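Lunari Sidewalk Unit: Progress Report, Simulation Cell Setup and Upkeep
May
By Oanh Võ, Cledinley

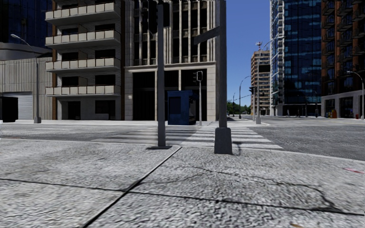
Simulated street corner with crosswalk, viewed from the near sidewalk.

1. Status

The simulation cell for the Lunari sidewalk unit is installed and in daily use. Work this period covered the camera model, the curb and pole collision geometry, and one repair to the host machine. The software side of the setup is complete. Calibration against the physical unit is not.

2. Setup

The cell consists of one host, one operator station and the Lunari control board, wired so that the board receives rendered camera input in place of the real sensor feed. The board runs the same firmware as the street unit. No test build is used.

The corner map has pale concrete slabs in the foreground, two dark poles near the curb and a zebra crosswalk over the roadway. Poles were the main problem with the previous map version. Their collision shapes were plain cylinders with no base, and the planner routed the unit too close to the foot of the pole. Định La rebuilt the shapes with separate base volumes. The planner now treats base and shaft as one obstacle with the wider footprint.

Cracks and seams in the paving are surface texture only and do not move the wheels. Wheel load results from this map should therefore not be used for suspension work. A height layer for the slabs is planned but has not been started.

3. Maintenance and repair

The host dropped the board link 3 times under sustained load. Logs showed the render process stalling before each drop. The power supply was tested and passed. The fault was traced to a worn connector on the interface card supplied by Dimeck. The connector was replaced and the card reseated. A 60-hour run on Wednesday's build finished without a drop.

The following routine is now in place:

- Clean the host intake filters every 2 weeks.
- Check board link latency at the start of each shift and enter it in the cell log.
- Reload the map from the reference copy after any change to collision geometry.
- Keep one spare interface card at the operator station.

4. Test runs

The cell completed 302 crossing runs on the corner map. Nearly all ended inside the position tolerance. The remaining runs stopped short of the curb when low-angle light was selected, and the stop distance varied between repeats. Exposure settings in the camera model are the suspected cause. Định La is comparing them with values recorded on the physical unit at the Thân site.

5. Open items

The spare card has been ordered but not delivered. Camera exposure values need to be agreed with the Thân team before the low-light runs are repeated. The operator manual still describes the old pole geometry and will be revised with the next map release. No change to the approved budget is requested for this period.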